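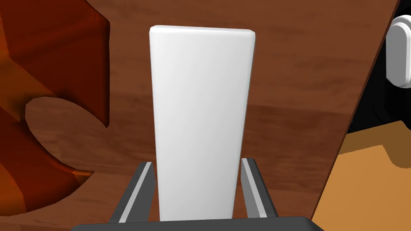
*Bloco branco entre dois dedos de garra. Imagem gerada por computador.*

## Quem somos

A Zitari mede radão em casas, escolas e escritórios. O radão é um gás sem cor, sem cheiro e sem qualquer sentido de cortesia: entra pelas fendas do rés-do-chão e instala-se. Yaryna Sirko fundou a empresa depois de dois invernos a tentar convencer o senhorio de que a cave precisava de ser medida. O senhorio é hoje nosso cliente — paga tarde, mas paga.

Já fizemos medições em mais de 486 edifícios, quase todos em zonas graníticas. Deixamos os detetores no local durante alguns meses, de preferência no inverno, com as janelas fechadas e a família avisada para não os arrumar numa gaveta.

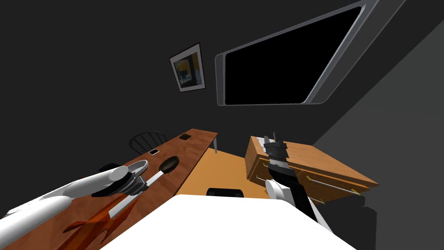 Mal-soon Ha assina os relatórios e atende o telefone, por esta ordem de entusiasmo. Se o valor for alto, explicamos as opções de ventilação e de selagem. As obras ficam com quem o cliente escolher, porque não as fazemos nem recebemos comissão. As marcações para janeiro já estão abertas.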